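How do I get my father to stop buying a new universal remote every time the old one "breaks"?

Asked in Home & Family > Gadgets and Their Victims
1,444 views, 3 answers 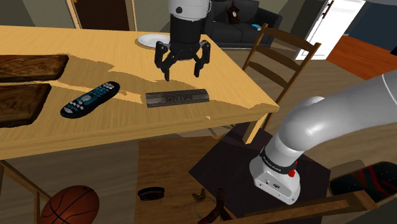 My father is 74, sharp as a tack, and has bought five universal remotes since last May. In his mind a remote is like a carton of milk. It's good for a while, then it turns. He'll press something, the TV will go to a blue screen or start talking in Spanish, and he'll declare it finished and drive to the store. The kind he likes is always the long black one with rows of little blue and white buttons, and a few round ones down near the bottom, and I'm convinced that the sheer number of buttons is half the problem. He doesn't know what most of them do. I don't know what most of them do. But he won't look at a simple one because he feels he'd be getting less remote for his money.

The TV is a Doller, four years old, nothing fancy. There's also a cable box and a sound bar my sister gave him that he claims he never asked for. Every new remote has to be set up for all three, and guess who gets the phone call. I live two hours away. Last Sunday I spent my whole lunch reading him codes from the back of a leaflet while he told me they were all wrong. (He was entering them into the cordless phone. We got there in the end.)

I've tried explaining that the remotes aren't broken. I've tried labels, which he peeled off because they "looked medical." I took the four old ones home with me and every one of them works fine on my own TV, and when I told him so he said that was because my TV was newer.

So, two questions. Is there a way to stop him from getting into the wrong input or the wrong language in the first place? And is there a way to have this conversation without it becoming a conversation about how I never visit?

Thanks in advance.
remote_control_daughter

ANSWER 1
Accepted by asker, 138 people found this helpful

I can help you with the first question. For the second you'll need a priest.

What you're describing is nearly always one of three buttons. There's the input button, which on most universals sits right next to power where a thumb will find it in the dark. There's the audio button, labeled SAP or MTS or LANG or just AUDIO depending on the mood of whoever printed it, and that's your Spanish. And there's the row of device buttons across the top (TV, CBL, AUX and so on). If he brushes one of those, the remote is now talking to the sound bar, the TV ignores him, and to any reasonable person the thing is dead.

Here's what worked in my mother's house.

First, get into the TV's own menu and look for input settings. A lot of sets let you hide or disable inputs that have nothing plugged into them. With only one left, the input button has nowhere to send him. I don't know the Doller menus, so you may have to poke around. Try "Setup" or "System" and be ready to find it under "Channels" for no reason at all.

Second, see if the sound bar can be set to follow the TV's volume over the HDMI cable. The setting is usually called CEC or has some cute brand name. If it works, you can take the sound bar out of the remote completely. One less thing for it to talk to.

Third, and this is the big one, look up whether his remote has a volume lock and a "learning" mode. If it learns, you can sometimes teach the dangerous buttons to do something harmless. I taught my mother's input button to be a second volume up. She has never noticed. She does think the TV runs a little loud.

Failing all that, open it up. Most of them are two plastic halves snapped together with a rubber sheet of buttons inside. A small square of electrical tape between the rubber and the circuit board kills a button stone dead, and from the outside it looks the same as the day he bought it. He keeps his full amount of remote. Take the batteries out first, and go slowly with the clips, they like to snap. You have four spares to practice on, so you're ahead of most of us.

Write down the codes that worked and tape them inside the battery door. Whoever gets the next phone call will be grateful, and we both know who that is.

Danai Antoniadis

Comment from remote_control_daughter:
The tape. THE TAPE. I did two of the old ones at my kitchen table last night and only ruined one. Also found the input setting, it was under "Picture Extras." Thank you.

Comment from Danai Antoniadis:
Picture Extras! Of course it was. One out of two is very good, I broke three.

ANSWER 2
11 people found this helpful

Has anyone checked the batteries? When batteries get weak the remote does weird stuff, or you have to press twice and then it takes both presses and you end up someplace you didn't want. My dad kept his batteries in the fridge door next to the mustard and put them back in there when they "got tired." So he was just rotating the same dead ones. Buy a big pack and throw out everything that's in the drawer. Don't let him watch you throw them out.

Also if there's a lamp or sunlight hitting the front of the TV it can mess with the sensor. Or a sound bar standing in front of it! We had the Ondix one and it blocked the little red eye completely. Moved it back two inches and we were cured. Felt pretty dumb about the service call.

Comment from halfpast_ten:
Seconding the sound bar thing. Ours was blocked for a year and we all just learned to hold the remote up over our heads like the Statue of Liberty.

ANSWER 3
2 people found this helpful

Just get him a streaming stick and cancel the cable. I did this and saved a bunch. The remote has like nine buttons.

Comment from remote_control_daughter:
He has had the same cable package since before I could drive. I would have an easier time canceling him.

Comment from Danai Antoniadis:
My mother has the nine-button kind in the bedroom. She sat on it and rented the same movie twice. Turn on the purchase PIN if you ever go that way.

Comment from user_drusow:
where do you buy the ones with the big numbers

Comment from halfpast_ten:
Drugstore, by the reading glasses.

Related questions
My mother-in-law's TV says NO SIGNAL but she says there is one
Is it normal for a sound bar to hum only during the news?
How many batteries is too many batteries to keep in a drawer?
Dad taped over the light on the cable box and now thinks it's off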